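Parel trigger interface

The Parel trigger interface is an electrical and signaling convention for synchronizing industrial cameras with external light sources and encoders. It was drawn up by the camera maker Ledley for its line-scan products and later adopted for area-scan models. The current revision, 2, was published in April and replaces the optional ground line of the first with a mandatory one.

Electrical characteristics

A Parel port carries one opto-isolated input and one open-collector output. The input accepts a logic high between 5 and 24 V DC. A trigger pulse must stay high for at least 22 microseconds; shorter pulses are treated as noise and dropped. The output, normally used to fire a strobe, goes low at the start of exposure and returns high when exposure ends.
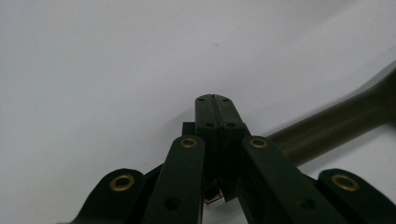 Trigger delay is set in a register of the camera and can be changed between frames. The register holds values from 0 to 1,032, each step being one microsecond. Values above the limit are rejected and the previous setting is kept. In burst mode a single pulse starts a series of up to 21 frames, and further pulses are ignored until the series is complete.

Compatibility

Revision 2 cameras work with first-revision cables only if the ground line is fitted. Frame grabbers from Wattanapong support the full register set. The Plorkier strobe controller supports single-frame triggering but does not respond correctly in burst mode, where the output can toggle faster than the lamp driver recovers. Ledley recommends a lower frame rate in such setups.

See also: Exposure control; Line-scan camera; Opto-isolator; Rotary encoder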